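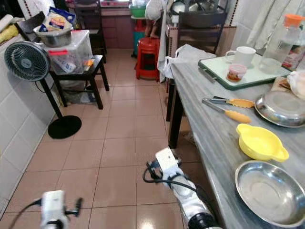
galley_rat
Grout question, floor only. Rental unit in Drorneck, I own it, tenant left in May and I'm redoing the kitchen before I list it again. It's a narrow one so every dirty line shows. Color is what I can't decide. I keep going back to beige-pink square tile with the darker grout like in the pic, glossy white on the wall, because darker lines on the floor seem like they'd hide everything. My sister in law says dark grout makes a small room look like graph paper. I have 49 square feet to do and the old stuff is already out, knees are shot. Bittencourt sanded or the Surum premix? Store guy pushed the premix hard. Need to order tonight.

tilehound
Darker. Always darker on a floor. Light grout in a kitchen is light for 4 months and then it's brown by the stove and light everywhere else.

Skip the premix. Did a hallway with it, took forever to cure, stayed soft in the doorway.

mopbucket_lu
disagree on going dark. Dark grout shows the white haze from hard water and soap, and you can't scrub that out, it just comes back. Mid tone. Pick something one or two shades down from the tile and leave it. Mine's a sort of mushroom color, still looks fine.

galley_rat
Water here is awful so that's a point. What do you clean it with?

mopbucket_lu
Plain warm water and a drop of dish soap, second pass with clean water. Most people skip the second pass and then blame the grout. No vinegar!! Eats it.

5th_coat
Vinegar's fine. Been using it for years, diluted. It's sealed grout, the sealer takes the hit.

tilehound
And how often are you resealing

5th_coat
every spring, takes 15 minutes

tilehound
So you're stripping it and putting it back. OK.

5th_coat
its my floor

halfbath_harry
Can we talk about joint width because it matters more than brand. If it's an eighth or wider you want sanded. Under that, unsanded, or you'll scratch a glossy tile packing it in. Floor probably sanded. Wall NOT sanded if it's glossy like yours. Saw a guy ruin a whole backsplash that way, fine scratches all over, only shows when the light's on and then it's all you see.

galley_rat
Floor joints are 3/16. Wall I'm leaving alone, it's in good shape.

halfbath_harry
Sanded then. Either brand. Mix it stiff, like peanut butter. Runny grout shrinks and pinholes. And do a bit at a time, not the whole room, you'll be chasing it with the sponge while the first corner's gone hard

galley_rat
Anybody have a fan going while it dries? Want to speed it up, have someone coming to look at the place.

halfbath_harry
No fan on it the first day. Dries the top too quick and you get cracking and blotchy color. Crack a window in the next room if you have to.

mopbucket_lu
agree w/ harry for once. Blotchy is exactly what happened to mine the first time, had to use colorant on the whole thing

5th_coat
I run a fan every time, low, pointed at the wall. Never had a problem.

tilehound
of course you do

suds_n_sorrow
Landlord here too, 4 units. You're all overthinking this for a rental. Tenants don't care what shade it is, they care if it looks dirty on the walk through. Get the Bavinia gray, it's 40 bucks a bag, dark enough, every store has it so when you patch in a few years it'll match. Matching is the real headache. I've got one kitchen with three different grays in it from three different fixes.

galley_rat
Hadn't thought about patching. That's a good argument honestly. Ok so leaning mid-dark, sanded, no premix, no fan. Bavinia if they've got it, Bittencourt if not.

mopbucket_lu
Make a test board. Grout dries lighter than it looks in the bucket. Scrap tile on plywood, leave it overnite, look at it in the morning and again at night with the kitchen light on.

tilehound
What she said. And write the color name inside a cabinet door in marker. Future you

suds_n_sorrow
and keep the leftover somewhere dry, a lidded tub not the paper bag. Mine turned to a rock under the sink

galley_rat
Ordered a bag. Doing the test board first. Will post when it's down.

Shares: 15 | Comments on this thread: 3

Comments

pinkbathroom: Following, same color tile in my place and I've been staring at samples for weeks.

drywall_dot: Team vinegar is wrong. Sorry.

nofinish: did it ever get posted? want to see how the mid dark came out

Contact the moderators | Copyright the board and its posters | Back to top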